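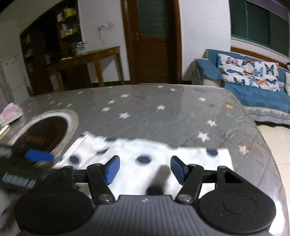 Maiara Bragança
@maiara_grips

I promised a review of the Prillero hand gripper kit when I have used it long enough to have an opinion. I have now used it for 18 evenings, at home, mostly with cloths and kitchen things. Thread, and please ask if something is not clear.

Price first, as this is what everyone asks me. I paid 750 dollars for the single kit, before shipping. The seller is Stanberg. They also offer a pair for two-handed work, but I did not buy it, so I cannot speak for it.

For this money you receive the gripper, the camera mount, one spare set of finger pads, a charging cable and a small bag of screws. The camera is not included! It is written on the product page, but quite low, and I know two people who missed it.

Assembly took me one evening. The manual is translated and some steps come in a strange order. You are asked to fasten the arms, and one page later you are asked to put the crossbar, and for this the arms must be loose again. Read everything before you touch the screws.

The finger pads are the best part for me. They are blue, with a textured face, and they hold thin cotton very well. I expected to fight with every corner of the cloth. I fight only with some of them.

They are less good with glass. A smooth lid slips if you take it by the edge with the tips only. You have to come in deeper, so that more of the pad is touching. After a few evenings my hand learned this and I stopped thinking about it.

The pads collect lint. If you work with towels, wipe them after every session with a damp cloth and let them dry. I did not do it in the first week and the grip became noticeably worse.

Weight. Stanberg says the kit is light. With my camera mounted it is fine for short work, but after a long session I feel it in the wrist and the thumb. I am not a big person. My cousin tried it and did not understand what I am complaining about.

So now I take a break after each 2 cloths. It sounds like very little, but the recordings from a tired hand are poor anyway: the tool starts to drop to one side, and I close the fingers too early.

About the view. In the standard mount position you look from behind and over the body, and you see both fingers and a good part of the table. For folding this is comfortable. For things standing close to the body of the gripper it is not, they disappear under it.

There is a second position on the mount, higher. I tried it for a few days and went back. The fingers became too small in the picture for my taste, and I got more of my sofa than I need.

Light matters more than I expected. With a lamp right over the table the gripper throws a dark shadow exactly where I want to see the cloth. What helped me: a second lamp from the side, a cheap one. I would put this advice on the first page of the manual.

My table has a glossy top with little stars on it, so I get reflections too. I asked the support if this is a problem and the answer was that varied tables are welcome. Good, as I am not going to buy another table.

Support, then. I wrote three times. Markos Xenos answered two of my messages, politely and with real knowledge. The third one, about the invoice, went to some other department and I waited eleven days.

The software is called Flotum and it is the weak side of the offer. Recording works. Uploading works when it wants. If your connection drops in the middle, it starts again from the beginning, and there is no message that tells you it has done so.

I lost one evening like this. I went to sleep with the bar nearly full and in the morning it was nearly empty. Since then I upload in small parts, while I cook.

Update: version from December keeps the finished parts, so the situation is better now. I leave the previous posts as they are, because the older version is still what you get if you install from the card in the box.

Naming the sessions is also uncomfortable. You can write a title, but you cannot change it later. I have a session called "clothh fold tset" and it will be with me forever.

Wear: one of the small pivot screws worked itself a little loose in the second week. I noticed it by the sound, a soft click on every closing. A quarter turn and it was gone. Check them from time to time, the manual does not say this anywhere.

Some of you asked about the Hubáček instead. I had one in my hands for one afternoon only, at Iason's place (thank you again, Iason Sfakianakis). The trigger is smoother, I must admit it. The pads are harder, and on thin fabric I preferred mine. It also costs 400 dollars more.

For whom would I recommend the Prillero? If you record small objects and cloths on a table, and you already own a suitable camera, yes. If you want to lift a full bottle or a pan again and again, I would wait — my wrist would not agree to it.

Would I buy it again? Yes, with the side lamp in the same order, and with a longer cable. The one in the box is so short that I charge the gripper on the floor.

@nbirkett_makes Thank you, Natalie! Yes, left-handed is possible, the body is the same on both sides as far as I can feel. The strap you have to turn around, it is two screws. My neighbour is left-handed and had no complaints.

@achilleas_th No, the spare pads are not sold one by one, only as a set. I asked for the same reason as you, my right one gets dirty sooner than the left. I rotate them.

@achilleas_th For brushes I hold them by the handle, near the middle. If you take them close to the bristles they turn between the fingers when you start to sweep. Try it slowly first.

I will write again after I try the thicker towels. If somebody has used the Prillero with wool, please tell me how the pads looked after.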